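Print this page | E-mail this page

Section 4: Laying out and checking the small parts

Before you start on any toy in the Drandia range, set the pieces out on a cloth and go through them. Crocheted parts are soft, they roll, and the smaller ones are easily lost down the side of a chair.

You will need:
- a cloth, at least as wide as your forearm is long
- the parts list for your toy (see page 11)
- small scissors
- a blunt wool needle

4.1 Preparing the cloth

1. Clear a table and wipe it down. Let it dry.
2. Spread the cloth over it. Any cotton offcut will do, including a printed one. It does not need ironing - a few creases help to stop round parts rolling away.
3. Shake out your Maurya parts bag over the middle of the cloth. Turn the bag inside out and check the seams.

NOTE: If your bag is marked 766, the cord is packed separately in the lid of the box.

4.2 Grouping the pieces

4. Bring everything together in one cluster, with larger pieces next to each other and small knotted pieces beside them.
5. Stand bundles of yarn at the back, gathered end up. They fall over if they are put down in front.
6. Put any toy that is already joined at the front, where you can turn it over and look at the joins.
7. Leave cords and loops attached. Do not pull them straight at this stage.

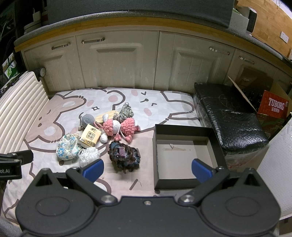 Fig. 4. Soft pieces grouped on a printed cloth, with the yarn bundle behind the pink and white toy.

4.3 Checking the joins

8. Pick up the joined toy by its thickest section, never by a cord. Press lightly on each side of the join. The stitches should close up again when you let go.
9. Look at the small knitted ends. If one feels loose, work the tail back through the nearest stitches with the wool needle, then trim it.
10. Roll each crocheted ball between your palms. A ball that has gone flat on one side in the post will usually come round again.
11. Run a finger over the cloth for loose threads. Dark threads are the ones to find, as they show through pale yarn once they are caught in it.

CAUTION: Small parts are a choking hazard. Keep the cloth and everything on it away from children under three and from pets.

CAUTION: Do not cut a cord because it looks too long. Cords are trimmed in Section 6, after stuffing.

4.4 If you have to stop part way

Fold the four corners of the cloth to the middle and tie them loosely. The bundle can go in the box as it is. Do not put anything heavy on top, as the balls will lose their shape.

4.5 Missing or damaged pieces

Write to Flernau Spares, quoting leaflet 189 and the name of your toy. Send a scrap of yarn if you want a colour matched - the Dusmont greys vary from one batch to the next. Yarn ordered before May may be a shade lighter.

Section revised by Jerome Malabanan, Saturday, February 16, 2019

Print this page | E-mail this page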